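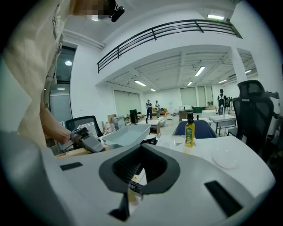

A hand-held gripper over a table.

Risard Thesaurus: Frequently Asked Questions

How many headwords does the thesaurus have?
The current edition has 1,590 headwords. Phrasal verbs are listed under the main verb, so "put off" is found at "put."

Why is a word listed as a synonym when it does not mean the same thing?
Entries are grouped by sense. Two words in a group share one sense and may differ in all others. Check the sense number before you swap one for the other.

What does the small "r" after a word mean?
Restricted. The word fits only with certain nouns or in certain fields. "Rancid" is marked r under "spoiled" — it goes with butter and oil, and sounds wrong with milk.

Are antonyms given for every entry?
No. 179 headwords have none, mostly names of tools, animals and materials. Near opposites are printed after a semicolon.

In what order are synonyms printed?
Closest in meaning first. Where two are equally close, the more common word comes first. Older editions used alphabetical order, and page references to those editions will not match.

Can I search by part of a word?
Yes. Type at least three letters followed by an asterisk. Results stop at 25 per page.

What is the difference between the Suvum list and the main list?
The Suvum list holds idioms and set phrases only. It is searched separately and has no antonyms.

How do I report an error?
Use the form at the foot of the entry and give the headword and sense number. Reports go to Thắng Đinh, entries editor. Corrections are posted in January and June. The last round changed 37 entries.

May I quote an entry?
Single entries, yes, with the headword and edition cited. For longer extracts, write to the permissions desk.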